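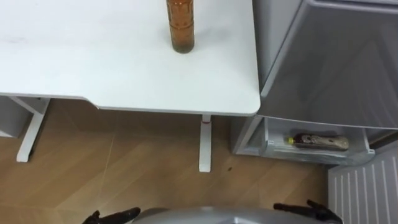 By the Household Storage Study Coordinator, Costance
January 2021

Print this page | E-mail this page

Call for participants: refrigerator drawer use in small kitchens and shared rooms

Costance is recruiting 14 households for a study of how people load, sort and empty the lower drawer compartments of refrigerators. The study covers units that stand directly beside a desk, table or counter, where the flat surface next to the door is used as a set-down area during unpacking. Applications are open to adults who live in the Adebisi district or can travel to it.

Background

An earlier survey by Costance collected 297 written replies on food storage at home. The replies gave usable information on shelves and doors. They gave very little on drawers. Respondents named the items they kept in a drawer but left out the order in which items went in, which side of a divider they were placed on, and where they were put down beforehand. The present study records these points by direct observation.

Two layouts are of interest. In the first, the refrigerator and the work surface are in line and nearly touching. In the second, a gap of at least one stride separates them. Drinks in tall bottles are a particular concern in both layouts. They are often left standing on the surface while the lower drawer is open, and we want to record when they are moved and to what location.

What participants will do

Each participant completes 5 sessions. Four take place in the study room in the Tivar building and one takes place in the participant's own kitchen. A study room session consists of the following tasks:

- Unpack one bag of groceries onto the desk.
- Open the lower drawer and place the items in the bin, using the divider in whatever way seems sensible.
- Close the drawer, wait for the signal, and reopen it.
- Remove the items on a short list and return them to the desk.
- Wipe the desk top and the floor in front of the refrigerator.

The home session follows the same order with the participant's own groceries. No special shopping is required. Participants should not clean out or rearrange the refrigerator before the home session.

A written question sheet is completed after each session. It takes up one side of paper and asks about reach, bending, visibility of items at the back of the bin, and ease of closing the drawer. Answers may be given aloud and written down by study staff.

The study room

The room is furnished with a white desk and a light gray refrigerator. The desk has a rounded front corner on the refrigerator side. The drawer sits below the main door and holds a translucent bin with a raised front lip. The floor has a wood-look finish in a herringbone or chevron pattern. Participants should wear flat shoes with a clean sole — socks alone are not permitted during the tasks.

The room is on the ground floor. There is step-free access from the street entrance. Coats and bags are left in the locker outside room 454, where participants also sign in.

Who can apply

Applicants must:

- be 18 or older;
- do at least half of the food storage and unpacking in their household;
- have a refrigerator at home with at least one pull-out drawer or bin;
- be able to bend or crouch to a low drawer without pain;
- be available for all sessions before the end of June.

Only one person per household can take part. People who design, sell or repair kitchen appliances are not eligible. Left-handed applicants are encouraged to apply, as are applicants who use a reaching aid for high shelves.

Experience with earlier Costance studies is neither required nor a barrier, except that people who took part in the Jimley pantry trial cannot be accepted. The tasks overlap and the results could not be compared.

Payment and expenses

Participants are paid after each completed session. The rate and the travel allowance are stated in the information sheet sent to all applicants. Groceries used in the study room are supplied and remain there. A participant may withdraw at any time and keeps the payment for sessions already completed.

Records

Session notes are stored under a participant number. Home addresses are held separately and deleted when the home session has been completed.

How to apply

Request the information sheet and application form from the Costance study desk in the Tivar building, in person or by mail. State the number of people in your household, the type of refrigerator drawer you have, and the distance from the refrigerator to the nearest work surface. A rough sketch of the kitchen may be attached — measurements are useful but can be left out.

Applicants will receive a written reply whether or not they are selected. Those placed on the reserve list will be told so in the same letter.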